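Laundry Is Harder Than Soccer

So our club voted, and this year's project is folding clothes. I was on the losing side of that vote! I wanted another season of pushing balls around a carpet, which we're good at, and instead I have spent most of April thinking about trouser hems. I'm over it now. Mostly.

If you're new to this blog, I'm in my second year with the robotics club at our college, and I write these up partly for my family and partly so the next group doesn't make all our mistakes from scratch. The club competes in a small event called the Emia Challenge. You pick one household chore, you teach a robot arm to do it, and you show up and let it try in front of judges who have (so I hear) very straight faces.

The way we're teaching ours is by collecting demonstrations. A person does the chore with a hand-held gripper, the camera on it records what the gripper sees, and later all of that goes into training. Deepak Joshi is our team lead and he set the target at 3000 demos before we're allowed to touch the arm. I laughed when he said it. He had already made the spreadsheet.

We split the work so that everybody collects in real rooms with real clothes. The clubhouse table is nice and flat and gray, and last year's team trained everything on a table exactly like it, and then their robot met a tablecloth at the competition and just sat there thinking. So beds it is, with busy sheets and pillows and whatever else people own.
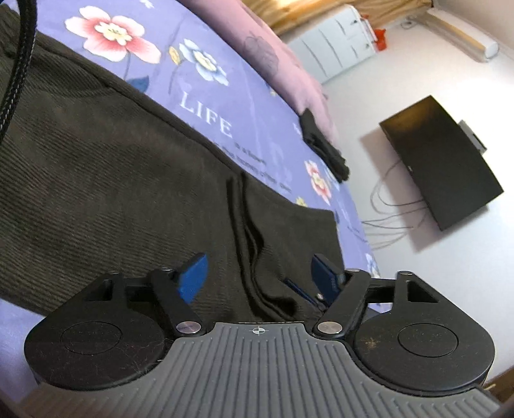
Brown twill versus the gripper, on the LIFE bedspread.

Heavy fabric was my first surprise. I figured thick stuff would be easy because there's more to hold onto, but a folded layer of twill is stiff enough that it wants to slide away from the fingers when you come in flat. What finally worked for me was tipping my wrist so one fingertip goes under the edge first, then closing slowly. Maham Bukhari (who is annoyingly good at this, she does the whole fold in one go while talking about something else) told me to stop squeezing so hard. You only need enough grip that the cloth moves with you. I'd been clamping down on everything like it owed me money and my forearm was killing me by dinner.

Second surprise: you can't use your other hand. I know that sounds obvious! But try it. Your left hand just drifts in there to flatten a wrinkle, and then the take is no good, because the robot we're training only has the one arm. I ended up holding the hem of my own T-shirt behind my back. Deepak keeps a tag in the spreadsheet for spoiled takes and I would rather not say how many of those are mine.

Here's roughly what my routine looks like now, in case anyone from another school is doing a similar thing. I lay a garment down, and I don't tidy it first, because tidy starts teach the robot that the world is tidy. I start recording with the gripper well above the cloth so the whole garment is in view. Then sleeves, then the long fold, then the short fold, then back up and stop. If I mess up a fold I fix it and keep going. We argued about that for a whole meeting, with half of us wanting only clean runs, but Maham made the case that a robot that has never seen a mistake won't know how to climb out of one, and she won. I think she's right. Ask me again after the competition.

Between takes I shake the thing out and toss it down some other way. You get lazy about this fast. By the middle of an afternoon I noticed that I was throwing every shirt with the collar up and to the left, every single time, so now I close my eyes and spin it a little. Very scientific.

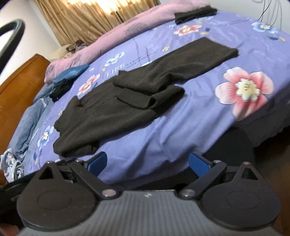
Sweaters deserve their own paragraph. Knits stretch, so you pull a sleeve across and the body comes along for the ride, and then you've got a sort of banana instead of a rectangle. My trick is to lift the cuff straight up a few inches before moving it sideways at all. Jeans, on the other hand, are a dream. Fold, fold, done. If the judges would let us bring nothing but jeans I'd be sleeping a lot better!

Dark clothes worry me more. A black sleeve lying across a black body is hard enough for me to make out in the recordings, and I know where the sleeve is. Deepak's theory is that we need more of them, at all times of day, with the curtains open and closed. My theory is that we should ask the organizers whether they own anything yellow. We'll be doing it his way.

As for where we stand, the team passed 500 good demos last week and is nearly a third of the way to the next checkpoint Deepak invented to keep us going (there's pizza at each one, the man understands people). Four of us are collecting regularly, and three more have promised to start after midterms, so I've put their names down in ink.

Next up is the training run on what we've got so far, just to see if the arm does anything that looks like folding. Maham is in charge of that and I'm going to try to learn it from her, seeing as I've mostly been hired muscle up to now. I'll post how it goes, even if all it does is poke a sock. Meanwhile, if you have a method for fitted sheets, please leave it in the comments, since Deepak has started bringing them up at meetings and I'd like to be prepared.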